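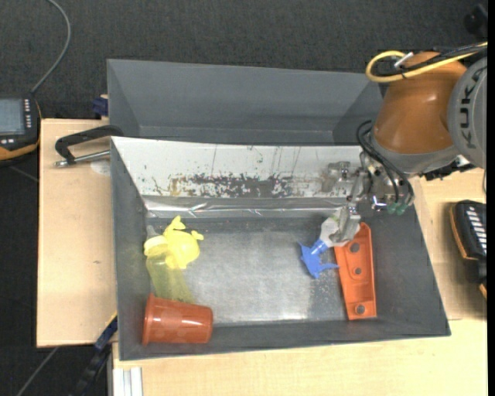
The gripper down in the front bin, beside the blue piece and the long orange part.

Patden Hand-Guiding and Teleop Kit: four weeks of teaching a KUKA arm to pick

I've wanted to write this one up since September, when the Patden kit finally got bolted on and I spent a whole Monday grinning like a kid. Short version: I love it, I have a few complaints, and I would buy it again.

A bit of background first. I run bin picking trials at Terngate, a small shop that sorts mixed plastic parts. Bottles, cups, caps, trays, trigger heads, all sorts of odd shapes in one bin. Writing pick programs for that kind of mess is miserable work. So the plan was to show the arm how to do it, a few hundred times over, and train on the recordings. For that you need a decent way to do the showing, and the Patden kit gives you two of them. You can grab the arm and move it by hand, or you can sit back and drive it with the remote.

Setup

The box has the wrist handle, the remote (it's a puck you hold in one hand, with a squeeze lever for the gripper), a mounting plate, the recorder unit and a bag of cable ties that you will use up in the first hour. The printed guide is 51 pages and I read nearly all of it, which I can't say for most guides. Getting from box to first recorded pick took me one afternoon, and a good part of that was me re-routing air hoses that didn't need it.

Watch the length of the screws on the mounting plate! Two of mine were too long for our flange and bottomed out before the plate was tight. Patden sent shorter ones free of charge, but it cost me a few days.

Guiding by hand

This is the mode I use the most, and it's wonderful. You hold the handle, press the thumb switch halfway and the arm goes light. It has a little drag to it, sort of like pushing a full shopping cart on a smooth floor, and you can turn that drag up or down on a dial. I keep mine at 4. Lower than that and I tend to overshoot on the way down into the bin.

Where it shines is the last little bit before the grasp. Thin crinkly plastic is awful to pick up, and by hand you can feel your way to a good angle and come in beside the part instead of straight on top of it. When I do it well the recordings look so natural - slow down, tilt a touch, close, lift. When I do it badly it records that too, of course, so get used to the delete button.

Two things I don't love. First, your arm and shoulder are in the camera view a lot of the time, so if you train from camera images you'll want to replay the motion without you in it and record again. The kit has a replay function for exactly this and it works fine, though it doubles the time per pick. Second, your back. Leaning over a bin for a couple of hours is no joke, and I now stop every 55 picks whether I feel like it or not.

Driving by remote

I expected to hate the remote and I've come around to it completely. The first day I was terrible. I kept mixing up my left and the arm's left, and I rammed a perfectly good cup into a bin wall (slowly, thank goodness). Then something clicked and I was moving parts from the front bin to the rear one without thinking about my hands at all.

The squeeze lever is the best part. It's proportional, so the fingers follow your hand and you can half close, nudge a part away from the wall, open up and go again. We had an older Otside joystick before this and it only did open and shut. Going back to it for one afternoon felt like typing in mittens.

There is a small lag. It doesn't bother me on big moves, but on shallow parts that lie flat against the side of a bin I still reach for the wrist handle. Long trays with raised rims are my nemesis here: a bit of sideways error and the finger lands on the rim. I'd say I get those by remote on the second try more often than the first.

One more tip. Set the speed limit low for the first week and leave it low. The urge to go fast is strong and your recordings will be jerky for it.

The recorder software

Plain, gray and quick. You get a list of takes down the side, a timeline, and buttons for keep, trim and toss. You can tag each take, and I wish I'd done this from the start, as I had 300 takes in before I thought to mark which ones were see-through parts. Going back through them was a long evening.

Export worked on the first try. Trimming is a little fiddly on short takes, and undo only goes back one step, so be careful there. I'd also like a way to join two takes, for when you fumble, stop and pick up where you left off.

Patden or Kubiak?

People keep asking me this one. I had the Kubiak handle on loan earlier in the year, and it's a lovely piece of metal, smoother than the Patden if I'm fair about it. But it's hand guiding only, and the recorder is sold apart. If all you do is teach a path for gluing or placing, the Kubiak would make you very happy. For messy bins, where you want both ways of showing and you want to switch between them mid-session, I'd go Patden every time.

Would I change anything? A longer cord on the remote, please, and a thumb switch that suits smaller hands. I've wrapped mine in grip tape for now and it's holding up well.

Rating: 4 out of 5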